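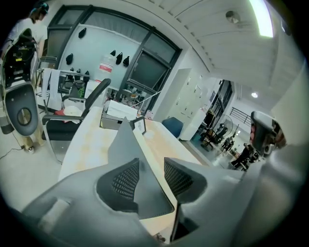 Shared Desk Room – Questions We Keep Getting

Written by Dwynwen Kemeys, updated 1/30/25. Ask Emrys Gethin if yours isn't covered.

Which desk can I use?
Any desk without a name card. If somebody's papers are on it, pick another one or ask. Don't stack their stuff on the floor and sit down, we've had complaints.

Can I leave things on the desk overnight?
One box of papers, one personal item (photo frame, plant, whatever). Everything else goes in the tall white cabinet. Food never.

There are stains on the desktop. Do I report them?
Faint ones, no. We know. Warm water and a drop of dish soap, wipe, dry with a second cloth. No bleach and no scouring pads – Ffion tried a pad on the old corner desk and it took the finish right off. Sticky or fresh, please just clean it then and there.

Somebody's things are on my chair.
Move them to the rack. Cloths go in the wash bag on the back of the kitchen door, not over a chair. Small items with no name on them get kept until the end of the month, then they go.

Can I swap chairs?
Yes, if both people agree. The tall mesh-back ones are the popular ones. Put it back where you found it if you're only in for the day. Broken wheel or stuck lever – tape a note to the seat and tell Emrys, dont park it in the hallway.

What goes on the metal rack?
Things in use this week. It fills up fast. Label your shelf with your name and a date. Sheets of paper hanging off the edge get knocked down by whoever walks past, so clip them or file them.

What about the window?
Keep the sill usable. Jugs and bottles need a cap and a readable label. Before you hang or stick anything on the glass, check that it comes off again without leaving glue. Blinds stay down on sunny afternoons or the people facing the window can't see their screens. Last one out, leave them down.

Who cleans the floor?
Grirkent comes Tuesdays. They vacuum only what they can reach, so lift cables and bags the night before. Cables across the walkway are on you any other day. Cable ties are in the top drawer by the door.

The cabinet is full. Now what?
Ask Suha Harb for space in room 733. She has the key and a list of what's in there. Please dont just leave boxes in the doorway to the next room, people come through it all day.

When's the next big clear-out?
May. Suha will send the day. Anything with no label gets put on the give-away table first, then it's gone.

Can I order a new lamp / tray / organizer?
Under the desk supplies budget, yes. Send Emrys the link and teh price. Check the spare shelf first, there are 5 desk trays on it that want a home.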